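Print this page | E-mail this page

Old Towers, Opened Up: Notes and Pictures from the Jendley Clear-Out

The Jendley office is closing its back storage room, and the desktop computers in it have to go somewhere. The sales pitch from Nodura, the recycler that won the job, is that every machine gets opened, every drive comes out, and whatever still works finds a second home. I have heard that pitch before. The last firm we used said much the same thing and sent us a certificate with a nice border on it.

So I asked to see inside the cases before they left the building. There are 51 towers on the list. I don't believe the list either, as two of the asset tags on it belong to a printer and a label maker, but it's the list we have. 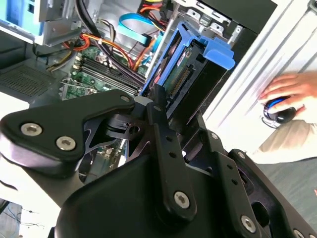

Drive caddies are the one part of an office desktop I have never managed to dislike. The screws on the side panel strip, the front bezel snaps off at the clips, and the manual shows a different model, but a decent caddy lets you get at the drive without a fight. The bright blue plastic helps, with a tab sticking out at the top so you know where your fingers are supposed to go. On this one the green circuit board faces out and the gold pins run along the edge, so you can check the connector before you blame the cable. I wish the rest of the case had been planned by the same people.

The wiring: orange bundle, flat light-blue cable, yellow and black power leads, some red. Colors like that make a case look organized. Try following one end to end with a flashlight in your teeth and see how organized you feel.

The memory: RAM slots with the little white latches. Nodura's price sheet has a line for "recovered memory," graded A to C. I asked what the difference was between B and C and got a brochure.

The drives: this is the part I care about. Nodura offers a wipe by Polleo software or physical shredding through the Rennie depot, and quoted us 2,000 dollars for the lot, shredding included. The wipe-only price was 762. I've asked for shredding, with serial numbers written down before anything leaves. So far I have serial numbers for 8 drives and a promise about the others. More pictures when the promise turns into paperwork.

Questions or corrections: use the contact form | Copyright Jendley Office Notes | Back to top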